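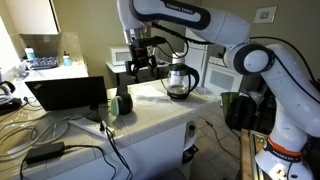 4 Sauerteigstarter im Gärglas Skorkdale ansetzen

Jetzt beginnt der schönste Teil: Aus Mehl und Wasser wird ein lebendiger Teig!

1. Glas und Deckel heiß ausspülen und abkühlen lassen.
2. 88 g Roggenvollkornmehl mit 88 g lauwarmem Wasser verrühren, bis keine trockenen Nester mehr zu sehen sind.

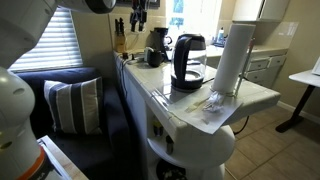

3. Deckel nur auflegen und das Gummiband auf Höhe des Teigs anbringen — so lässt sich wunderbar verfolgen, wie er steigt.

Achtung: Den Bügel während der Gärung niemals schließen. Im Glas baut sich sonst Druck auf.

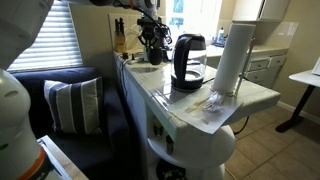 4. Nach einem Tag die Hälfte entnehmen und mit frischem Mehl und Wasser auffüllen. Täglich wiederholen.

Hinweis: Im Februar, wenn die Küche kühl ist, braucht der Starter gern zwei Tage länger. Dranbleiben, es lohnt sich!

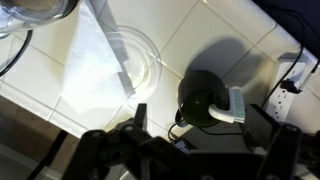

5. Sobald er sich innerhalb von vier Stunden verdoppelt, ist er backfertig. Rezept für das Roggenbrot von Nobuhle Nel: siehe Kapitel 5.

Stand: 2025-04-03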